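Setting up a kitchen task in the Ternex simulation kit

The Ternex kit ships with a scene editor, an arm controller and a library of household objects. This tutorial covers the first task most people build with it: a countertop pick-and-place run. It assumes the kit is installed and the license file is in your home folder. I tested on version 15 with the standard Witenar arm model.

Step 1. Create the scene

Open the editor and choose New, then Kitchen. Select a counter from the Surfaces tab. The marble finishes load slower than the plain ones, but the veining gives a vision model more texture to deal with, so I use them for anything past a first check. Lock the counter before adding objects. An unlocked counter can be dragged by accident, and the objects do not move with it.

Step 2. Place the objects

Drag in the objects the task needs first, then the ones it doesn't. Leave open counter between the start and goal positions. Extra items go along the far edge. Run Settle once when you are done. Anything that was placed slightly above the surface drops onto it, and anything placed inside another object is listed in the log.

Step 3. Check the camera

Switch to the policy camera. The editor view is wider and will mislead you about what the model receives. If your camera and model use different aspect ratios, turn on Pad to fit. The padding is black and is added at the top and bottom for a wide camera.
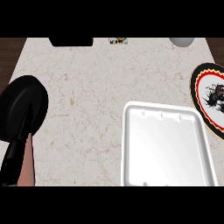

Simulation > Cameras > Checking the view

With the pan at near left and the foam tray at near right, the middle of the counter stays clear for the arm to cross. The tray is empty. The package lettered MEOW is mostly lost behind the top band, which is acceptable for a distractor and would not be for a target. Part of the heart-shaped plate overlaps the tray's upper right corner in this view. If your task places an object in that corner, move the plate.

Step 4. Set the random seed and episode count

Enter 413 in the seed field if you want to match my layout order. Set the episode limit to 1000 steps. The default of 253 ends many runs before the arm has returned to its rest position, and the kit scores those as failures.

Step 5. Run and export

Press Run, then Export when the counter in the status bar stops. Pick the Follorach format if you plan to train with outside tools. The native format is smaller but opens only in Ternex.

Known problems

Settle sometimes reports a collision between the arm and cookware when there is none. Reset the arm and run it again.

Changing the counter finish after Step 2 clears the lock.

The April update renamed Pad to fit. Older guides call it Letterbox.

Tutorial by Verna Halvorsen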